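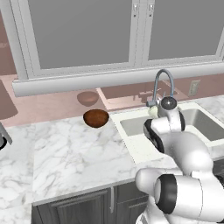 What does Tuvik make?
Limited-edition polystone statues and resin model kits, sculpted and painted under licence from game and comic publishers.

About the studio
Tuvik was founded by Heino Ots and Līga Paju in a unit at Incombe. Sculpts are built digitally, printed in sections and cast in silicone moulds. Standard scale is 1:4. Editions are capped at 1000 pieces, artist's proofs at 110. Each base carries its edition number and a colour-matched nameplate — the Juška line uses etched metal.
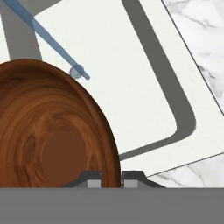
Enquiries
Licensing: Abhishek Pathak. Replacement parts and warranty: Imogen Bunting. Please quote the edition number. Parts for the Gikari series are held until November.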